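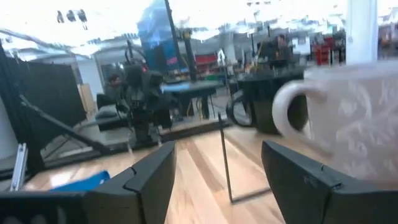
Nov 25, 2020

Bad night again. Woke at some ungodly hour and lay there doing sums about the sleep tea. Ilona Hegyi swears by it. She says 24 nights and you're a new person, and when I asked what happens on the other nights she changed the subject to her knees.

I paid for two months of the stuff from Mulden. The leaflet says valerian, lemon balm and "supporting herbs," which could be lawn clippings. It quotes a survey of 261 customers who felt more rested. More rested than whom? People who send back survey forms about tea are people who like tea.

Levente Pap says it's the warm drink that does it and the herbs are for show. He may be right – I slept fine in July on plain hot water, but I was also walking to work then and not reading the news in bed. Chang-ho takes magnesium and claims dreams in color. I thought everyone had those.

Drank a large mug at nine. Up twice before midnight for the obvious reason. The leaflet doesn't mention that. 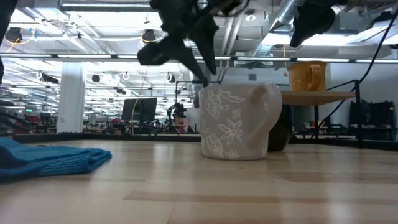
Later

Gave the rest of the open box to Attila, who will believe anything with a leaf on the label. Kept the sealed one. Ilona is coming Sunday and will ask. Going to try bed at ten with the phone in the kitchen, though I don't expect much from that either.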